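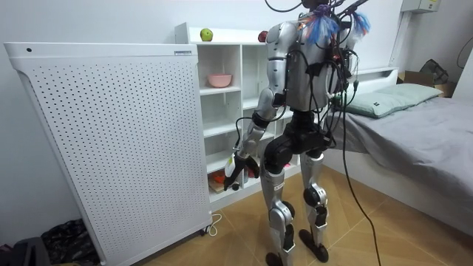 A reader on Khoury Lane wrote in after the June issue to say the gutter crew did fine work on her house, but she wished she had asked about the downspouts before signing. The estimate covered the gutters only. When the crew found one downspout packed solid at the elbow, clearing it was a separate charge of $152. She paid it and would use them again.

We had three other letters along the same lines, so this month's item is about what a gutter estimate in Wendport usually covers and what it leaves out.

What the price includes

Most local outfits price by the length of gutter and the number of stories. For a one-story house, that means scooping out the troughs, bagging the debris and a quick flush with a hose. Botard Gutter and Roof hauls the bags away as part of the price. Prasow Exteriors leaves them at the curb for yard waste pickup unless you ask, and charges extra to take them. Neither way is wrong, but you should know which one you are getting.

Flushing the downspouts is where the estimates differ most. Botard checks them with water and clears light clogs at no charge. A clog that needs the downspout taken apart is billed on top. Prasow lists downspouts on their own line, so the first number looks higher, but the final bill tends to match it.

One subscriber with a long two-story house sent us both of her estimates. The lower one came to $383 with downspouts included. She took it, the crew came on the morning they gave her, and the bill was the same as the estimate. Her one complaint was that they set a ladder in the flower bed.

Repairs are another matter

Cleaning crews will often point out loose hangers, open seams or a section that has pulled away from the fascia. A few hangers can be done the same day. Anything bigger should get its own written estimate, and you don't have to decide while the crew is standing in the driveway. If a repair is going to run past $2000, get a second company to look at it. At that point you may be close to the price of new gutters on a small house, and the two should be compared side by side.

Ask for photos of the damage as well. Most crews take them on a phone while they are up there – it costs them nothing, and you can show the same photos to the next company.
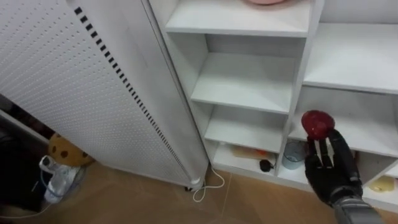
Scheduling for fall

Both companies book up once the leaves start. Botard opens its fall calendar on 2nd August and takes requests by phone or through its website. You pick a week first, and the office calls back with a morning or afternoon slot. Prasow books by phone only. If your house sits under pines, ask for a late date, or plan on two visits. Needles keep coming down well after the maples are bare.

If it rains, expect to be moved. Readers report that Botard calls before 8 in the morning when a job is off. Prasow sends a text, so make sure they have a cell number and not a landline.

Before the crew comes

Unlock the side gate and move cars away from the eaves. Close the windows on the sides being flushed. An outdoor faucet should be turned on at the inside valve, which several people forgot last year. You don't need to be home if the faucet works and the gate is open, though somebody has to be reachable by phone in case the crew finds a repair to ask about.

Next month: chimney caps, and two letters about a driveway sealing job.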